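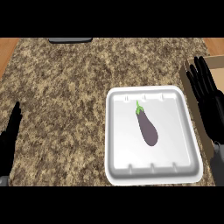
斑入りの御影石の天板。レンダリング。

「可変」という言葉を疑う　フルドゥラ設計、イェーサラハ穀物倉庫の改修計画をめぐって

「壁が動く、という言い方はあまり好きではないんです」とタフシン・マトゥバル（Tahsin Matubbar）氏は言った。意外な出だしだった。というのも、設計事務所フルドゥラ（Fludura）が配っている資料の表紙には、まさに「壁が動く家」と大きく刷ってあるからだ。そのことを指摘すると、氏は少し笑って、表紙は事業主のケティルソン（Ketilsson）社が作ったものだと答えた。

計画の対象は、河港の町イェーサラハ（Jaserach）に残る7階建ての穀物倉庫である。煉瓦の外壁と鉄筋コンクリートの床を残し、内部を83戸の賃貸住宅に改める。1階には300席のホールが入り、屋上は1000平方メートルの共用庭園になるという。数字だけを見れば、港湾都市の再生計画としてよくある組み合わせだ。話題になっているのは住戸の中身のほうで、間仕切りに「ルルナー（Lurner）」と呼ばれる独自の可動壁を使い、住み手が自分で間取りを変えられるとうたっている。

可動間仕切りの住宅は、これまで何度も約束されてきた。子どもが生まれたら部屋を増やし、巣立ったら広間に戻す。図面の上では実に魅力的だが、入居して数年もたつと壁の前に本棚が置かれ、レールには埃がたまり、動かし方を覚えている人もいなくなる。筆者はそういう住宅を何軒か見てきたので、最初にその話をした。

「おっしゃるとおりだと思います。私が若いころに担当した集合住宅もそうでした。引き渡しの後で訪ねたら、可動壁にカレンダーが釘で打ってあった。あれを見て、二度とやるまいと思ったんですが」

二度とやるまいと思った人が、なぜまたやるのか。

「毎日動かす壁を作ろうとしたのが失敗だったんです。ルルナーは、引っ越しのときに動かす壁です。住人が入れ替わるとき、あるいは家族の人数が変わるとき。何年かに一度動けばいい。だから吊りレールはやめて、床と天井の間に突っ張る方式にしました。動かすには道具が要りますし、二人がかりです」

これは資料に書かれている「指一本で変わる暮らし」とは、ずいぶん違う話である。マトゥバル氏もその文句は知っていて、直すように頼んだが直っていないと言う。頼んだのはいつかと聞くと、はっきりした返事はなかった。

遮音についても聞いた。動く壁は、たいてい音が漏れる。氏は、寝室同士の間では通常の乾式壁に近い性能が出ていると説明し、試験の報告書を机に出してくれた。ただ、見せてもらった報告書は実験室で測ったもので、実際の倉庫の床で測ったものではなかった。古いコンクリートの床は平らではない。突っ張り式の壁の下端に隙間ができれば、性能は一気に落ちるはずだ。

「そこは一番苦労しているところです。床の不陸は、場所によってかなりあります。壁の足元に柔らかい気密材を入れて吸収するつもりですが、吸収しきれない場所では床を均します」

均す費用は誰が持つのか。氏の答えは「協議中」だった。この日の取材では、「協議中」を何度も聞くことになった。

水まわりの位置は動かない。台所と浴室は竪管のまわりに固定され、間取りの自由はその外側にしかない。これは当たり前の判断だろう。配管を床下に転がして台所まで自在に動かすとした計画が、天井高を削り、結局は使われない自由のために全員が低い天井の下で暮らすことになった例もある。その点、フルドゥラの図面は冷静だ。竪管を倉庫の柱の列に沿わせ、窓側をまるごと居室に空けている。

冷静すぎて、今度は別の疑問がわく。竪管の位置が決まり、窓の位置も外壁の保存で決まっているなら、実際に選べる間取りはどれほどあるのか。手元の平面図に壁の線を引いてみたが、住んで不自然でない案はそう多くならなかった。廊下側の奥に窓のない部屋ができる案もある。

「窓のない部屋は、居室としては数えていません。書斎や納戸として使ってもらう想定です」と氏は言う。「ただ、人は想定どおりには住みません。そこに子どもを寝かせる家も出るでしょう。欄間をガラスにして光を回す案を検討しましたが、壁が重くなって動かしにくくなる。可変性と光のどちらを取るかで、事務所の中でもまだ意見が割れています」

割れたまま着工するのかと尋ねると、着工までには決めるという。着工は3月の予定である。

同じ計画を、外から見ている人にも話を聞いた。構造技術者のレイフ・アルナルドッティル（Leif Arnardóttir）氏は、倉庫の保存調査に加わったが、改修設計には関わっていない。名前を出して構わないかと確かめると、「困るようなことは言わないから」と返ってきた。

「あの建物は丈夫です。穀物を積むための床ですから、人が住むくらいの荷重は何でもない。そこを心配する人がいますが、見当違いです。私が気にしているのは屋上のほう」

屋上庭園の土は、雨を含めば重くなる。床は穀物の重さに耐えるように作られていても、屋根はそうではない。アルナルドッティル氏によれば、最上階の梁はほかの階より明らかに細く、完成予想図にあるような高い木を植えるなら補強が避けられない。補強をすれば、最上階の住戸の天井に新しい梁が出る。梁が出れば、床と天井の間に突っ張る壁は、その下では寸法が合わなくなる。

「屋上の木と、下の可動壁が喧嘩をしているわけです。図面を別々の人が描いていると、よくこうなる」

マトゥバル氏にこの点をぶつけてみた。氏はすぐに認めた。最上階だけはルルナーを採用せず、固定壁にする方向だという。では83戸すべてが可変という説明は正しくないことになる。

「正しくありません。そこは資料を改めるべきです」

こういう率直さがあるので、マトゥバル氏への取材は気持ちのいいものだった。だが率直な設計者と、その設計者の言葉を反映しない販売資料が並んでいるとき、入居者が読むのは資料のほうである。ケティルソン社には書面で質問を送った。返ってきたのは、計画は順調であり、詳細は今後の説明会で案内するという短い文面だった。説明会の日取りは書かれていなかった。

屋上の木についても、マトゥバル氏はあまりこだわっていない様子だった。

「私は草でいいと思っているんです。風の強いところですし、高い木はまず傾きます。背の低い草と、腰かけられる段があれば十分に気持ちがいい。でも予想図に草だけ描くと、何もない屋上に見えてしまうと言われる」

予想図では、夕方の光の中で大勢の人が木陰に集まっている。北に近いあの河岸で、この光とこの服装が成り立つ日は年に何日あるのだろう。意地の悪い質問だと承知で聞いたところ、氏は「人を描いたのは私ではない」と答え、それから「服は確かに薄すぎる」と付け加えた。

1階のホールについては、筆者の疑いはもう少し深い。300席という規模は中途半端に見える。室内楽には大きく、巡業の芝居には小さい。町にはすでに学校の講堂があり、平土間の集会所もある。新しいホールの運営者は決まっておらず、これも協議中だった。

「席は床に固定しません。しまえば平らな広間になります。市場にもできるし、結婚式もできる」

また可変である。住宅の話では「何年かに一度動けばいい」と言っていた人が、ホールでは催しのたびに席を出し入れすると言う。その人手をどこから出すのかと聞くと、氏はしばらく黙ってから、椅子の収納庫の場所を図面で示した。舞台の裏手にあり、搬入口からは遠い。良い場所とは思えなかった。

「遠いですね」と氏も言った。「元は搬入口の隣にありました。そこに駐輪場が入って、押し出されたんです。戻せるかどうか、もう一度見てみます」

一方で、評価すべきところもある。倉庫の中央に残る穀物の投下口を、階段室の吹き抜けとして使う案は見事だと思う。各階の床に開いた穴の位置が最初から揃っているため、壊す量がごく少なくて済む。屋根の点検口を天窓に替えれば、奥の廊下まで光が落ちる。マトゥバル氏はこの階段の模型を紙で作り、窓際に置いて一日ぶんの光を見たという。模型は今も事務所にあり、角が少しつぶれていた。

「可変の壁より、私はこの階段で覚えてもらいたい。動かないものですけれど」

アルナルドッティル氏も階段の案は買っている。ただし注文がついた。吹き抜けは火と煙の通り道になる。各階に防火の扉を入れると、せっかくの見通しが切れてしまう。平時は開けておいて非常時に閉まる仕組みにすればよいのだが、その点検を誰が続けるのか。

「仕組みは簡単です。続けるほうが難しい。私が見てきた古い建物では、扉の前にたいてい何か置いてありました。乳母車とか、植木鉢とか」

家賃の話もしておきたい。ケティルソン社は「手の届く家賃」と書いているが、金額は公表していない。誰の手に届くのかも書いていない。マトゥバル氏は、設計者は家賃を決められないと言い、そのうえで、間仕切りの費用は固定壁より高くつくと認めた。差額は長い目で見れば改装費の節約で戻る、というのが事業主側の理屈だそうだ。戻るとして、それは持ち主の懐に戻るのであって、借りている人が得をするとは限らない。賃貸住宅で壁を動かす費用を、住み手と貸し手のどちらが払うのか。契約書の案にその条項があるかを尋ねたが、氏は見ていないとのことだった。

見ていないのなら、住み手が自分で間取りを変えられるという話は、いまのところ技術の話にとどまる。壁が動かせることと、動かしてよいことは別である。退去のときに元へ戻せと言われるなら、たいていの人は最初から触らないだろう。

「そこは、私から事業主に聞いておきます」とマトゥバル氏は手帳に書き留めた。「聞くべきでした」

帰りがけに、事務所の隅に立ててあるルルナーの試作品を動かしてもらった。所員が二人で工具を持ち、下の締め金を緩め、壁を少しずつ横へずらしていく。思っていたより静かで、思っていたより時間がかかった。途中で一度、上端が天井の照明に当たって止まった。外した跡の床には、気密材の細い筋が残っていた。

拭けば落ちるのかと聞くと、所員の一人が濡れた布を持ってきて、しばらくこすっていた。半分ほどは落ちた。残りには専用の洗剤を使うらしい。

（2024年2月18日掲載。ケティルソン社から説明会の日程について回答があれば、この欄に追記します）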